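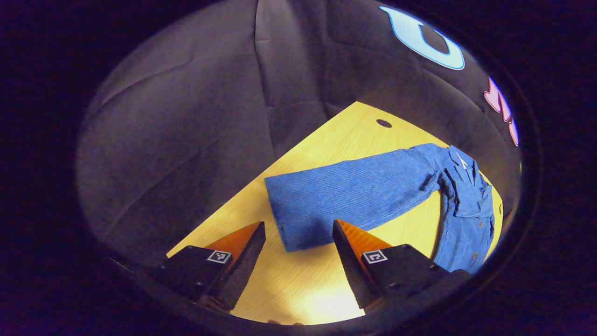 Call for participants: garment handling sessions, Kirkance Shared Workshop

Posted Sep 16, 2022

The Benlow build group invites applications from adults who wish to take part in the next stage of its hand-held gripper project. The group meets at the Kirkance Shared Workshop and is building a two-fingered gripper with orange finger pads and a square printed marker on each finger. Recordings made with the tool will be used to teach a home-built robot arm, named Bolura, to fold and sort clothing.

Participants will hold the tool themselves and use it to pick up, straighten and fold garments on a table. Shirts with long sleeves are the present priority — cuffs and collars in particular. The group holds 1,245 recordings and wishes to reach 1,701 by the end of December.

Applicants should be able to stand for the length of a session and to grip a hand tool comfortably in either hand. No knowledge of electronics or programming is required. Each session lasts two hours, including a short break, and training is given on the first visit.

Participation is unpaid. Travel within the town will be refunded on production of a ticket or receipt.

Applications should be made in writing to the Benlow build group, Kirkance Shared Workshop, 174 Atallah Road, stating the days on which the applicant is available and whether they are left-handed or right-handed. Left-handed applicants are especially welcome.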